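My Studio Safety Checklist, With Comments

I go through this list every July, before the open studio weekend in Nistanville, and again when the heating comes on.
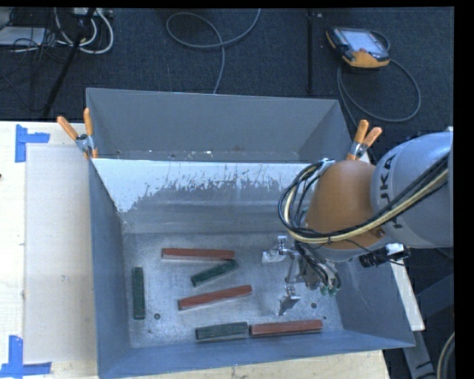
I paint mostly in oils, with some pastel when I get impatient, and I share the upstairs at the old Cartwright building with 2 printmakers. So a few of these items are about being a decent neighbor as much as being safe. Feel free to copy it and cross out what doesn't fit your own space!

1. Oily rags in the lidded can: OK
Emptied every night, no excuses. Linseed oil rags can heat up all by themselves if you leave them in a heap, and I was far too casual about this for years.

2. Solvent jars capped and labeled: NEEDS WORK
Found one jar with no label behind the easel (mine, sadly). I've sent it to the hazardous waste drop-off and bought a roll of bright yellow tape.

3. Window opens, fan runs: OK
The fan rattles but it pulls. I hold a strip of tissue up to it and see which way it blows.

4. Fire extinguisher: OK
Gauge in the green, pin in place, tag number 1674 still readable. I did have to move a stack of canvases to get to it, so I've put tape on the floor and nothing goes inside the tape. Nothing!

5. Extension cords: FIXED
The one under the rug is gone. I now have a Borkix power strip screwed to the wall above the worktable, and my daylight lamp is the only thing plugged into it.

6. Easel bolts and casters: OK
Tightened the back leg. It had been creeping downhill during big canvases and I thought it was me.

7. Storage rack: NEEDS WORK
The label says 300 pounds. I weighed everything on the bathroom scale one panel at a time, a long and silly evening, and got 284. That's too close for me, so the big Billov landscapes are coming home to the hallway.

8. Pastel dust: OK
Damp cloth only, no dry sweeping. Mask on when I grind my own sticks.

9. Food and drink: FAILED
I put my brush in my tea again. The mug now lives on the windowsill across the room, with a lid on it.

10. First aid kit: OK
Bandages topped up, eyewash in date. Could use better tweezers for the stretcher bar splinters.

Still to do before visitors come: the new home for the landscapes, a second hook for the aprons, and a brighter bulb on the stairs.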